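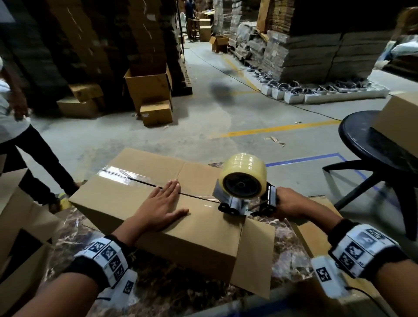
What my daughter's class got wrong about the temple

My daughter came home in August with a worksheet on world religions. It gave Buddhism half a page. One of the lines on it said that Buddhists "worship a fat laughing man for good luck." She is nine, and she has been going to the temple in Pronberg with my mother since before she could walk. She wanted to know if Grandma had been doing it wrong.

I wasn't angry at the teacher. She has a lot to cover and I doubt she wrote the thing. But two boys had already started rubbing my daughter's stomach at recess, and she had stopped taking the lunches my mother packs. So I wrote a short note and asked if we could talk.

The teacher, Iolanda Lins, called me the same evening. She had never been inside a temple and said so. She asked what she should read. I told her reading was fine, but Chalerm Srithong shows people around ours whenever they ask, and the drive from Felevton takes 18 minutes.

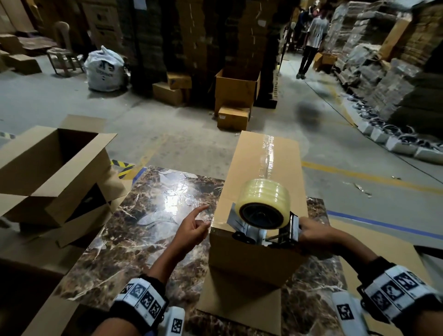

The visit

She came, and she brought another parent, Julián Carretero, whose son was one of the two boys. They took off their shoes and sat on the floor at the back. Chalerm talked for most of an hour, mainly about what the monks do all day and why people bring them food in the morning. Julián grew up Catholic and asked a lot about candles.

My mother fed everyone afterward. That part was never in question.

The worksheet has been replaced with one the class wrote themselves. It still has a mistake in it - they put the new year in the wrong month - but my daughter says she'll fix it when it's her turn at the board. The boys have quit. She's taking the lunches again, except for the fish, and I don't think the fish has anything to do with religion.

- Buppha Jitpraphai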